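October 11, 2022

Tuesday, and I have now been learning the accordion for long enough that the woman downstairs has stopped saying good morning. I don't blame her. If someone above me had been playing the first eleven bars of a waltz since the end of summer, with no sign of bar twelve, I'd be composing letters.

The accordion came from a house sale in Ustley. I went for a lamp. The lamp was gone by the time I'd parked, and I have a weakness where I can't drive home from a sale with an empty passenger seat, so I came back with a secondhand Murnance, a strap that smells like a church basement, and a songbook missing its cover and its index. The man who sold it to me said it was very easy to get a sound out of. He was right about that.

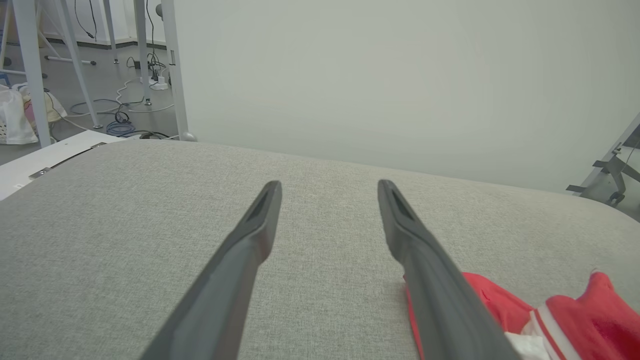 Practice tonight went the way it usually goes. I put it off until after supper, then until after the dishes, then until after I'd wiped down a stove that didn't need it. The book says to sit upright on a hard chair with both feet flat. I own two hard chairs and both of them are holding mail, so I've been doing it in my head on the soft seating, which the book would not approve of. A broad stretch of light gray upholstery is a fine thing to look at and a terrible thing to play a squeezebox on. You sink, the bellows sink with you, and the low notes come out like somebody sitting on a goose.

My teacher is Yolandi Radebe, Thursdays at five, above the dry cleaner on Msimang Street. She is very patient and she charges for it. Last week she had me play just the left hand for the whole lesson, oom-pah-pah, oom-pah-pah, while she looked out the window at the parking. At the end she said it was "becoming regular." I wrote that on the back of the receipt and have read it several times since, and I still can't tell if it was praise.

The trouble is the buttons. You can't see them. There's a little dent in the C so your finger can find its way home, and after that you're on your own, feeling around like a man hunting for a light switch in a hotel. I find the C. I find the G. Then the page asks for D minor and I go off into the wilderness and come back with something Bulgarian.
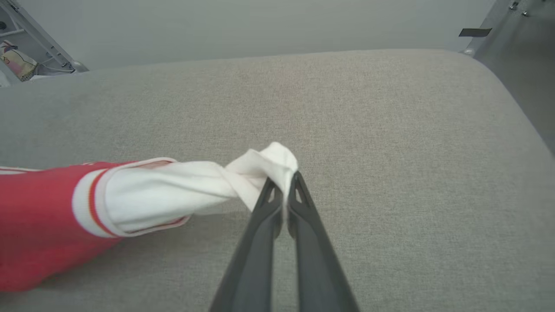
White cloth, well pinched.

1,044 views · 6 comments · 3 shares

I also made the mistake of looking up how long this takes. A fellow on a message board said 3000 hours before you'd want to be heard by strangers. At half an hour a night, and I'm being generous with "a night," I should be ready for strangers in my late seventies. Another fellow told him that was nonsense and it depended on the bellows, and then the two of them went at it for four pages about reeds. I read all four pages. That was my half hour for Sunday.

Then there's the recital. Yolandi does one every winter at the Wandport ferry hall, students only, families encouraged. I told her I didn't have any family nearby, thinking that got me out of it, and she said good, then I wouldn't be nervous. I'm down for one piece, second on the program, right after a nine-year-old who plays tangos from memory. I've heard him through the door. He doesn't even look at his hands. He looks at the ceiling, like he's waiting for the dentist.

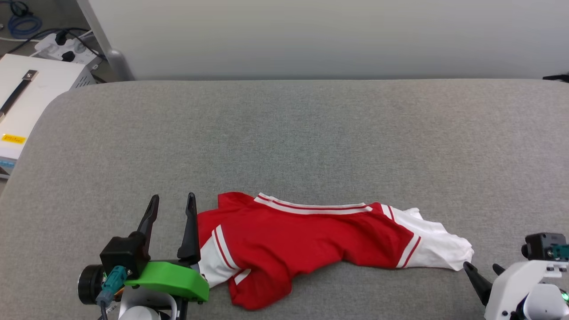

I have until then to find bar twelve. Bar twelve is where the left hand has to jump clear across to a chord I've landed on twice in my life, once by accident and once when I dropped my elbow. Yolandi says to slow it down until it's easy. I've slowed it down so far that it's no longer a waltz, it's more of a series of announcements. She says slower still.

Anyway, I did get the thing out in the end tonight, at twenty to nine, and played until nine on the dot out of respect for downstairs. Ten times through the first page. On the seventh I got into the second line and was so surprised that I quit squeezing, and it let out a long breath and died on my knee. Didn't happen again. The strap is starting to go at the left shoulder, so I need to ask Yolandi where she gets hers mended, and bring back her pencil.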